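Windamside Kitchen, the Plastics

We moved into the flat at Windamside in May with 101 containers and, by my reckoning, slightly fewer lids. Finding out which belonged to which took over the kitchen counter for an evening. The gallery starts at the sink, where all good intentions go.

1. Round lid, square manners

The white one with the tabs. It has a round lid in a square-cornered rim, so there is always a corner left over to hold on to. Left hand on the rim, right hand flat on the lid - a method I recommend for most household disputes. The blue colander basket and its clear friends can wait their turn by the drainboard.

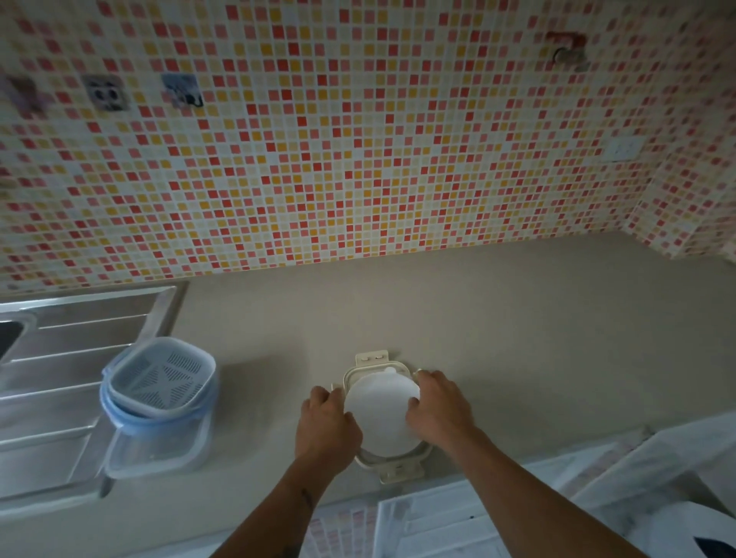

2. Still at large

Three lids, no known relatives. Offers considered.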